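Buscar en el cuaderno Introduzca un término Buscar

Cuaderno de obrador. Línea de caramelo duro y gominolas
Julio, turno de mañana
Redacta: Ngaio Gilchrist. Revisa: Kwame Annan.

Se reanuda el registro del lote 2539, correspondiente al caramelo duro de limón destinado a la venta a granel. El objeto de la sesión es determinar la causa del azucarado superficial comunicado por el almacén de Sturkovthorpe. Las piezas devueltas presentan superficie mate y tacto arenoso, si bien conservan el sabor y la acidez previstos.

Se preparó una cocción de contraste con la fórmula vigente, sin modificar la proporción entre sacarosa y jarabe de glucosa. La solución se dejó disolver por completo antes de elevar el fuego y se limpiaron las paredes de la caldera con pincel húmedo en dos ocasiones. El ácido cítrico se incorporó fuera del fuego, ya iniciado el enfriamiento de la masa. En el lote original, según la hoja de turno, la adición se efectuó con la caldera todavía encendida, circunstancia que pudo provocar una inversión excesiva del azúcar y, con ella, una mayor absorción de humedad en el almacenaje.

Se moldearon 700 piezas. Se apartaron 13 por burbujas o rebaba y se remitieron a refundido. El resto se repartió en tres bandejas: una cerrada con película, otra abierta en la sala de envasado y la tercera en bolsa del proveedor Lernov, con cierre térmico.
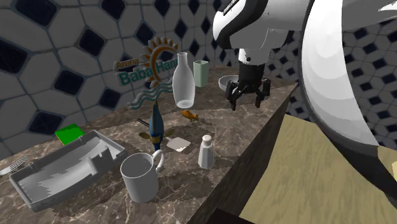
La bandeja abierta mostró pegajosidad al final del turno. Las otras dos permanecían secas y brillantes en el momento de la anotación. El resultado es compatible con un problema de humedad ambiental, pero no permite descartar la adición temprana del ácido. Kwame Annan solicita repetir la cocción con el procedimiento antiguo y conservar muestras de ambas en idénticas condiciones.

En cuanto a las gominolas surtidas, el aroma de cereza de Whitelaw se considera aceptable a la dosis habitual. La partida de Stallia queda retenida hasta recibir la ficha técnica corregida, dado que la remitida corresponde a otro producto.

Pendiente: calibrar el termómetro de la caldera 3, solicitar a Sturkovthorpe el registro de humedad del almacén y reponer el almidón de moldeo.

Comentarios

K. Annan: Conforme con lo anotado. Ruego que se indique también la temperatura de la masa al añadir el ácido; no figura en la hoja.

N. Gilchrist: Se incorporará en la próxima cocción. En esta no se tomó lectura.

Envasado: La bolsa de la tercera bandeja es del modelo anterior. Quedan dos cajas del nuevo en la estantería del fondo.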